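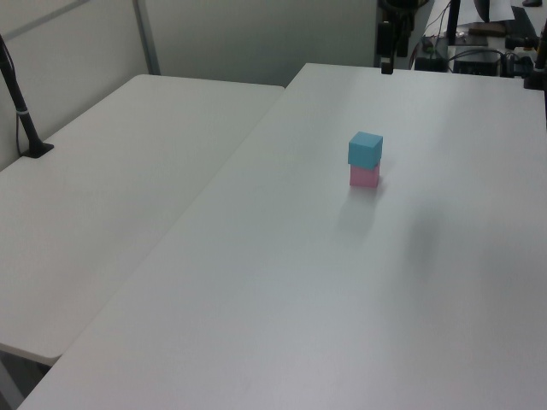
Studura Activity Rooms
Tables and Foam Blocks: Safety Checklist, with Comments
January 2020
Checked by: Rhona Gillies
Copy to: Greer MacLeish, Lundale office

Thank you to everyone who cleared their bags and coats before I came round, it made the whole morning so much easier. I've used the same sheet as last time (the Werier one, with the extra column) and my comments are under each item. Please read the comments even where it says OK, as that's usually where I've put the small things.

TABLES

1. Tops clean, smooth, no chips or lifting edges
OK
Comment: I ran my hand over both of the white tops, slowly, and all the way out to the rims. Nothing snagged. The rounded corners are a great comfort to me after the old square ones, which I walked into more times than I would like to put in writing.

2. Tables level with each other where they stand side by side
ATTENTION
Comment: One top sits slightly lower than its neighbor and there is a narrow gap running along between the two. It's fine for blocks and paper, but fingers do go looking for gaps. Greer, could you try the adjustable feet first and then push the tables together? If the feet are already wound right out, leave them alone and put in a request to Laing for replacements.

3. Legs and fixings tight
OK
Comment: Two fixings wanted a quarter turn and got it while I was down there. Please put the hex key back in the drawer with the tape measure and don't let it wander off to the office again!

4. Anything standing on a tabletop has a flat, steady base, with cables kept close
OK
Comment: The black pole stand has its base plate flat on the table and its cable runs down alongside the pole, just as I like to see it. Do look at it again whenever the tables get moved for cleaning.

BLOCKS

5. Foam sound: no tears, bite marks or crumbling corners
OK, with one bag set aside
Comment: I went through the storage bin a handful at a time and it took a good long while, as you would expect with 300 of the things. Most are in lovely shape. The ones with soft or picked corners are in the paper bag marked "R.G." and they shouldn't go back in the bin, however nice the color.

6. Surface clean, color not rubbing off
OK
Comment: I rubbed a few with a damp white cloth, pinks and blues mostly, and the cloth stayed white. Mild soap and a wrung-out sponge is plenty. No bleach sprays please, and nothing scented.

7. Blocks sit flat and stack without rocking
OK
Comment: A stack of two is my usual test, blue on pink or whatever comes to hand. It doesn't matter if the edges don't line up perfectly, only that the top block sits steady. 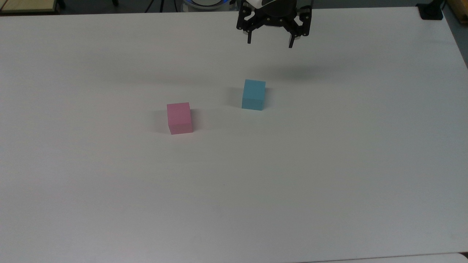
Item 8: pink and light blue foam cubes, well apart on the white tabletop.

8. Enough clear surface around the blocks in use
OK
Comment: Plenty of open table between and around them, and that's how I'd like it kept. Mugs, pens and phones can live on the shelf by the door.

ROOM

9. Lighting even over the work surface
OK
Comment: The meter gave around 500 lux at the middle of the table. White tops can be tiring if the light is harsh, but these are matte enough that I had no trouble.

10. Floor dry and clear, walkways open
OK
Comment: Swept and tidy. The mat by the sink is curling again, so please flip it over for now.

TO DO BEFORE THE APRIL CHECK
Item 2, table heights and gap: Greer
Item 5, order replacements for the bagged blocks: Rhona
Item 10, new mat: Greer, when the Lundale order goes in

Signed: R. Gillies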